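4.2 Dishes, mats and the business of putting things down

Small objects in a household are rarely put straight on the table if something lies in between. Our diaries suggest that the something hardly matters. Saucers, jar lids, a folded bill and, in one home, an upturned tambourine all served. What people seem to want is an edge. Once a thing has a rim round it, it is held to have been put away, even when it sits exactly where it was in the way before. We call such objects stands, for want of a worse word; Hosoda's earlier term, "micro-receptacles of intent", was tried on the diarists and did not survive the pilot.

We sorted the 1665 diary entries by what the object rested on and whether anyone complained about it later. Objects on a stand drew far fewer complaints than bare ones of the same size. Gil and Barros coded the entries separately and disagreed mainly over coasters, which Gil regards as stands and Barros regards as litter. Figure 3 has the simplest form of the arrangement: one small thing, one round thing under it, and a plain surface under both.

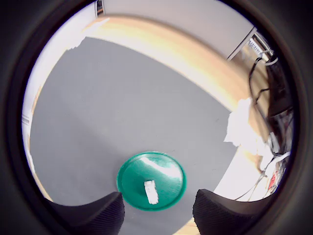
Figure 3. A small white block on a shallow green dish, with a grey surface beneath.

The difference in colour does a good deal of the work. In the Prindstead interviews, people who owned a stand that matched their table reported losing both. A pale object on a strong colour was described as "out", "ready" or "waiting", while the same object on a pale plate was usually described as "somewhere". We make no great claim for this finding, having only 16 interviews and one interviewer (Csonka) who by his own account loses his keys weekly. It does agree with the diaries, where the word "somewhere" appears 300 times and is followed by a location in almost none of them. 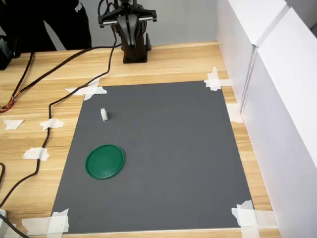 Mats raise a harder problem, as they are too large to be stands and too small to be tables. Our diarists treated them as a kind of district. Things on the mat belonged to the job in hand, and things on the bare wood belonged to whoever had left them there. The rule is easiest to apply where the two surfaces look nothing alike, as with a dark grey mat laid on a honey-coloured table whose grain shows plainly beyond it. It weakens as the mat ages. Faint scuffs and light marks like the ones on this mat were mentioned by several diarists as a reason for no longer wiping it, and an unwiped mat was soon collecting post. Ahn proposes that a mat passes through 3 stages (protected, protecting, ignored), and we have adopted the scheme for the rest of the section, partly on its merits and partly because he had already made the labels.

The awkward case is the dish on the mat. By our own reasoning it ought to enjoy double protection, and in the August follow-up it did, up to the point at which a second dish arrived. From then on the entries speak of "the dishes", and the contents are not mentioned again. Entries of this sort are left out of Table 5 and taken up in Section 4.3, with the coasters.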